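Über uns

Wir sind Lumadura, und wir bringen zweiarmigen Robotern bei, mit Kleinkram umzugehen.

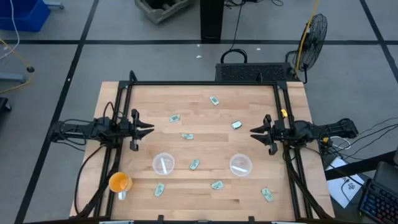
Also mit all dem Zeug, das auf jedem Schreibtisch herumliegt und an dem Industrieroboter seit Jahrzehnten verzweifeln. Dünne Kärtchen zum Beispiel! Ein Karton mit geraden Kanten ist dankbar, den greift heute fast jeder Arm. Aber eine kleine, flache Karte, die schräg auf dem Holz liegt, ist für zwei Finger eine echte Zumutung. Und durchsichtige Becher, die für die Kameras an manchen Stellen schlicht nicht vorhanden sind (fragt uns mal nach unseren Tiefenkarten vom ersten Jahr, wir zeigen sie nur ungern).

Angefangen haben wir als Nebenprojekt zu zweit, mit einem Tisch, einem Käfig aus Aluprofilen und sehr vielen Kabeln. Ich hatte vorher klassische Bahnplanung gemacht und war fest davon überzeugt, dass man das alles ordentlich ausrechnen kann. Kann man vielleicht auch, nur war ich dann jedes Mal wieder am Rechnen, sobald jemand einen Becher verschoben hat. Irgendwann haben wir die Arme einfach von Hand ferngesteuert und mitgeschrieben, was wir tun, und plötzlich lief es besser als alles, was ich vorher programmiert hatte. Das hat ein bisschen wehgetan und war trotzdem einer der schönsten Nachmittage hier.

Unser Verfahren heißt Clekum. Die Grundidee ist schnell erzählt: Wir lernen aus Vorführungen, aber die beiden Arme bekommen keinen starren gemeinsamen Ablauf. Jeder Arm sagt seine nächsten Bewegungen selbst voraus und sieht dabei, was der andere gerade vorhat. Alle 10 Schritte wird neu abgestimmt, wer zuerst in die Mitte darf. Klingt nach Vorfahrtsregel, ist im Grunde auch eine. Davor haben sich die Greifer über dem Tisch gern gegenseitig blockiert, und dann standen sie da, höflich wie zwei Leute vor einer Drehtür.

Für den aktuellen Stand haben wir 2.021 Vorführungen aufgenommen, alle selbst gesteuert, und ja, man merkt das im Nacken. Spannend fand ich, dass die sauberen Aufnahmen gar nicht die wertvollsten sind. Wenn eine Karte wegrutscht und man nachfassen muss, lernt das Modell daraus viel mehr, und seit wir solche Durchgänge behalten (früher flogen die raus!), fängt es sich nach einem Fehlgriff oft von allein wieder. Oft, leider noch nicht immer. Bei Karten, die übereinanderliegen, sind wir weiterhin schlecht, und wenn die Sonne tief durchs Fenster kommt, wird es mit den Bechern schwierig.

Neben Clekum gibt es bei uns noch Dalard, das ist unsere Software zum Fernsteuern und Aufzeichnen. Die war eigentlich nur für uns gedacht und sieht entsprechend aus, aber inzwischen nutzen sie auch andere Labore, und im März haben wir ihr endlich eine richtige Anleitung spendiert. Mit Zapata, einem kleinen Hersteller von Greiferfingern, probieren wir außerdem verschiedene Fingerformen durch.

Wir sind ein kleines Team, jeder schraubt, jeder steuert, jeder wertet aus. Wer bei uns eine Abschlussarbeit schreiben oder einfach mal selbst an die Steuerung möchte, meldet sich am besten über das Kontaktformular. Vormittags nehmen wir meistens auf, ab 14 Uhr ist Besuch herzlich willkommen, und Kaffee gibt es auch!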